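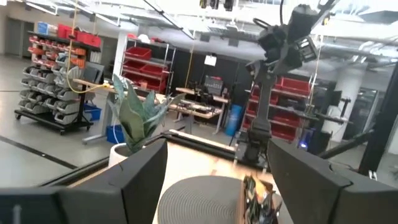
Roltico reports mixed results from table-clearing trial

DULLHAM, 2018-05-11 – Household robots can pick up a good share of what people leave on a table, but they remain too slow and too easily confused for unsupervised work, according to trial results released by Roltico.

The company logged 1,606 pick attempts against a target of 2,000. Testing stopped short of the target when the allotted bench time ran out. Each attempt required an arm to locate one small item, grip it and place it in a bin without disturbing anything else on the table.

Rigid items with a clear edge gave the fewest problems. Soft packaging was harder. Wrappers change shape when squeezed, and the planning software, supplied by Zevorov, often had to discard its first grip and calculate another. Items resting against each other were the most common cause of a failed pick.

“A person clears a table in a minute and doesn't think about it,” said Yvette Turcotte, who led the trial. “Our average was around 20 minutes for the same table. The grip is good enough for some jobs. The speed isn't.”

Shop-floor chores came out ahead of household ones. Returning parts to labelled bins uses known objects in known positions, and the arms completed that task with few stoppages. Keegan Gagnon, who wrote the test procedure, said the kitchen and living room tasks were graded separately because the items varied from one run to the next.

Gagnon also noted that the current fingers are wide for the work. A narrower set is being machined and will be fitted before the next round, along with a revised force limit for light packaging.

That round is scheduled for August and will cover 10 chores, including wiping a counter and sorting recycling by colour. Roltico has not set a date or a price for a home product.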